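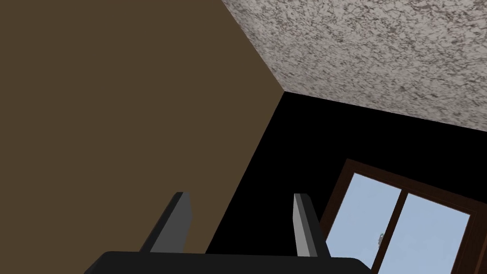 Dear all, the open day of our simulation lab at Velley is over, and I owe some of you an answer about what we showed on the wall screen. It was the wrist view of the arm in the rendered kitchen, the one we use for the Prundus tests. Many visitors arrived while the gripper was still pointing up at the corner of the room, fingers open, with only the plain brown and black walls behind them. Rui Torres kept it there while he explained how the joints are named, and a boy asked him why there is no lamp. We had 146 visitors in the end, more than we had badges for.

On Tue message from Oğuzhan Yazıcı removed from digest, relevant part quoted:

> I came at 9 with two students from Mendes. We liked that people could
> move the wrist themselves, but we did not understand what is the big
> wooden surface with the stone border. Is it one model or several?
> Also, can we get the scene?

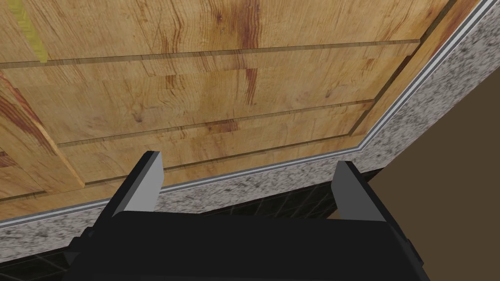

Wrist view, looking up at the planks, with the granite band and its metallic strip.

The wood and the stone have separate textures, so you can change one and leave the other. The grain is too strong for my taste – Joana Barreto likes it, and she made it. The scene file is 452 MB and I can put it on the server for Mendes in December, after Abílio Aguiar has cleaned the folder names.

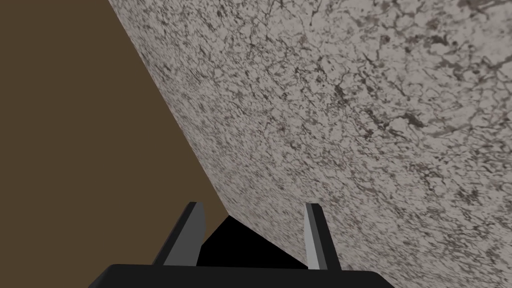

Close to the speckled stone, fingers open.

At this distance the texture looks stretched, and a visitor from Bratov noticed it before I did. I have written it down for Joana. If you took notes during the 30 minute demonstration, please send them to me and not to the whole list.

Best regards,
Margarida Baptista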